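Feb 5, 2023

Sorting the desk supplies before the shelf gets rebuilt. Vaughn Whitfield wants one blue tray per bench and everything else back in the Trellon cabinet.

- Marble-pattern top wiped down first. Sticky patch from old label glue needed two passes.
- Staples: one full box and a part strip of 20. Reorder from Begay, 100 short of what we had in September.
- Stapler goes in the tray closed. It catches on the sides otherwise.
- Screwdriver with the orange-yellow handle stays at this bench. The one with the chipped tip is in the scrap drawer, tag 544.
- Pump bottle: stand it up in a corner of the tray. If it lies on its side it leaks into everything.
- Calculator last, buttons up, on top. Wisska sheet says to store it in a sleeve but we have no sleeves.
- The stapler is partly open and the tray is near the back in the first of these; the stapler is closer up in the second. 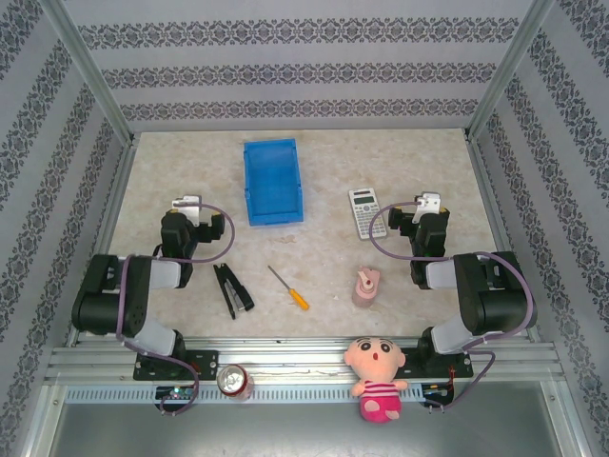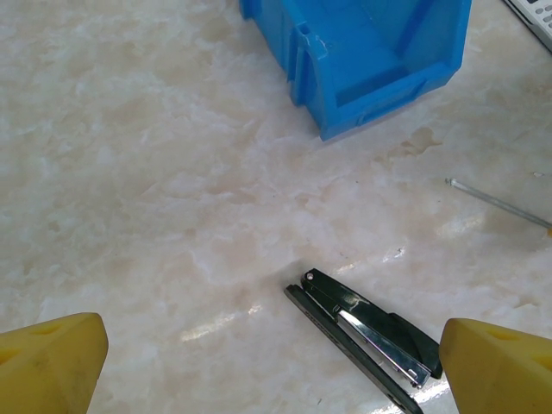
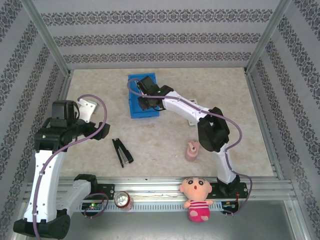 ## Still to do

Ask Vaughn if the tray should sit lengthwise or across, the new shelf is only 30 cm deep. Find the second tray (last seen under the Emance boxes). Print labels for both, large type, the small ones peel. Check the cabinet key, it was sticking again this morning and I had to go in from the side door for the tape.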